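**To:** Savita Bhatia, Rellness Fund
**From:** Mamta Yadav, Hitine
**Project:** Tratach, home handling skills from human demonstration
**Period:** second reporting period, closing in December

Dear Savita,

I send you the report for the second period. It is longer than the first one. Most of it concerns a fault in our recordings that we discovered in the seventh week, and what we have done after. You asked on the phone that I write it in full and not only in the table of deviations, so I have tried to do this.

## Short status

The collection of demonstrations at the Maldonado site continues. At the moment of writing we have recorded 70 hours with the hand-held grippers. Of these, 26 hours are withdrawn from training and will be repeated. The first test of the learned skills on the robot arm was stopped after an incident, in which no person was hurt. The second test is moved by 3 weeks. We do not ask for additional money in this period, but we ask to shift one budget line, as explained near the end.

## What happened at the test bench

The first test was on a Sunday, when the bench was free for the whole day. The task was simple: the arm must take a cup from a low shelf, bring it to the table and put it down. The skill was trained only from the human recordings, with no correction on the arm itself.

The first attempts were good when the left arm did the work. With the right arm we saw something strange from the beginning. The jaws started to close before they were on both sides of the cup, so the tip of one finger pushed against the cup wall and the cup moved away. The operator let this continue for several attempts, to see if it was a question of lighting. I had agreed to this, and I would not agree again.

At a quarter past three in the afternoon the right arm closed too early once more, but this time the cup was against the side of the shelf and could not move. The arm continued to push forward. The force limit should have stopped it. It did not stop it immediately, as the limit in the test configuration was still the higher value from the lifting trials of the first period. The cup broke and one piece flew over the low screen at the front of the bench. The operator pressed the emergency stop and the arm halted correctly. She was standing behind the marked line and was wearing glasses. The piece fell on the floor on the other side of the bench, where a visitor could have been standing on a weekday.

We closed the bench for the rest of the day and wrote the incident in the site log. I informed you the next morning.

There are two separate faults in this event and I want to keep them separate:

1. The learned skill closed the right jaws at the wrong moment. This is a fault of data.
2. The force limit was too high and the screen too low. This is a fault of procedure, and it is ours completely.

## Cause of the early closing

We first suspected the training code, and we lost four days there. The code was the same for both sides, and the left side behaved well, so we should have looked at the right gripper sooner.

The position of each gripper comes from the printed marker cube that is fixed under the fingers. The opening of the jaws comes from a sensor, and on the right unit this signal travels through the cable at the grip. We put the position and the opening together by their time stamps. When we played the recordings of the right side slowly, we found that in many of them the opening signal was early compared with the video. The fingers in the video were still spread when the signal said they were half closed. At normal hand speed this gives an error of 17 mm at the moment of contact, which is more than enough to miss the side of a cup.

The reason was in the connector. When the cable is pulled sideways, the contact is lost for a very short time, and the recorder reconnects without any message. After the reconnection it does not put back the missing samples. It only joins the two parts, and everything after the gap is shifted forward. One gap is small, but a long session contains many of them and they add up. This explains why the beginning of each session looks clean. Our quality check looked only at the beginning, so it passed every file.

The cable is pulled in particular when the person turns or bends. At Maldonado the sessions with much walking were the worst, and the sessions done standing at a table were almost without error. To confirm this, one of our recorders repeated the same turning movement with the cable hanging free and then with the cable fixed along the forearm with tape. With the cable hanging free we could produce the gap nearly each time. With the cable fixed we could not produce it at all.

I should mention that two recorders had already written in their session notes that the right cable "feels soft at the plug." These notes were saved together with the files and were not read by any of us. It is the point in this report which I regret the most.

## The room and the starting position

We record at Maldonado in a room that is used for several purposes. The two white service robots stand on the left side, and the desk with its hutch and the chairs are along the wall. The middle of the floor is kept open for walking. At the starting position the person holds both grippers forward with the jaws spread and looks down on them, so that the marker cubes are in view of the head camera. The thin black cable at the right grip hangs down toward the floor, and it is the cable I speak about in the section before.
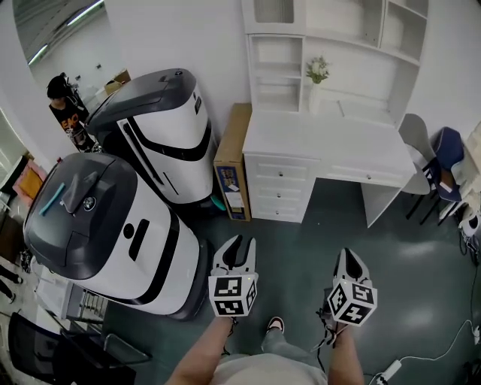
## Measures already taken

- The right cable is replaced by one with a screw plug, and it is fixed along the forearm with two soft bands. The left unit received the same change.
- The recorder now stops and gives a loud tone if any sample is missing. At first the recorders found this annoying, as a session must then be started again, but the number of stops went down quickly with the new plug.
- The quality check compares the signal with the video at the start, in the middle and at the end of each file. For this the person makes two full open and close movements at the end of the session, in the same way as at the start.
- Session notes are read aloud at the Monday meeting, before we speak about anything else.
- Power strips and their cables are moved to the wall or covered before a walking session. This was not a cause of the fault. During the review we saw that a person who looks at the grippers does not look at the floor, and we did not want to wait for a second incident.
- The service robots stay switched off at the main switch while anyone is recording. Before, they were only in standby.

For the bench, the force limit is now read from a separate file for each task, and the arm does not start if the file is missing. The low screen is replaced with a full one. Cups and bowls for testing are plastic until the end of the next period.

## Measures not finished

The withdrawn recordings are not deleted. We believe a part of them can be repaired by aligning the signal with the visible movement of the fingers. A first trial on a small number of files looks promising, but where a hand or a shelf hides the fingers the method guesses, and I do not want guessed data in the training set without a clear label. We plan therefore to record everything again, and to treat the repaired files only as a bonus.

The written procedure for the bench must still be checked by a person outside Hitine. I have asked for two offers and received one.

We also have not decided whether the opening signal should travel without cable in the future. It would remove the plug, but it brings the question of delay back in another form.

## Effect on plan and budget

| Item | Earlier plan | New plan |
|---|---|---|
| Second test on the arm | end of this period | 3 weeks later |
| Repeat of withdrawn recordings | not planned | first half of next period |
| Shelf and drawer tasks | start of next period | after the repeat |
| Final skill set | unchanged | unchanged |

The repeat costs mostly recorder hours. We ask to move the amount reserved for travel to the partner meeting into the line for personnel, as the meeting will be held by video. The total stays the same. The new plugs, the bands and the screen were paid from our own funds.

I see one remaining risk for the final date. If the repair trial and the repeat need the same two people in the same weeks, the shelf and drawer tasks will start late, and there is no reserve left after this. I would prefer to stop the repair trial in such a case, and I would like to know if Rellness agrees.

## What I need from you

Please confirm the shift of the budget line, and tell me if the incident must also be reported on your own form. I have filled in the form from last year as a draft, but the section about third parties is not clear to me, as the visitor area was empty at that moment.

The site log, the comparison of the two cable tests and the list of withdrawn sessions are in the shared folder, under the name of this period.

With kind regards,
Mamta Yadav
Hitine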